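Re: [wages-list] Casual loading and the new pay scale at Cladeck
7/11/18

Hello all,

On Monday a list member wrote:

> Has anyone had their hours changed since the new scale came in
> at Cladeck? My base rate went up in August but my fortnightly
> pay has gone down, and payroll keeps telling me it's correct.
> I'm casual, 25 hours a week, mostly evenings. Am I missing
> something or are they?

Thanks so much for writing in, and please don't feel silly for asking, as I had to sit at the kitchen table with a calculator and two cups of tea before I could make sense of my own payslip (and I used to do the wages for a living!).

I'm over at Grilow, so not quite the same outfit, but we went onto a very similar scale at the same time. What happened to a few of us was that the base rate went up nicely and the evening penalty was quietly moved to start an hour later. If you work mostly evenings, that hour adds up in a hurry. My own fortnight came to $614 before tax, when by my sums it should have been a fair bit more.

So have a look at the line for penalty hours and see whether the number matches what you worked. Then check that your casual loading is being worked out on the new base and not the old one. Ours was wrong for 7 pay periods before payroll at Skirkamar, who handle it all from head office, agreed to fix it. I got just over $200 in back pay, which went straight onto the car rego, but I was very glad to have it.

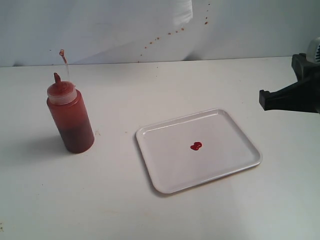
The other thing I'd say is to put it in writing. I rang three times and had a lovely chat each time, and then there was no record of any of it. Once I sent an email with the dates and my roster attached, I had an answer by the end of the week - and a polite one, too.

If you get stuck, the Khoo centre does a free drop-in for pay questions on Thursday afternoons. Bring your last few payslips and your contract if you can find it. They were very patient with me, and I do go on a bit.

Do let us know how you get on. I'd be keen to hear from anyone else on evenings as well.

Warm regards from Grilow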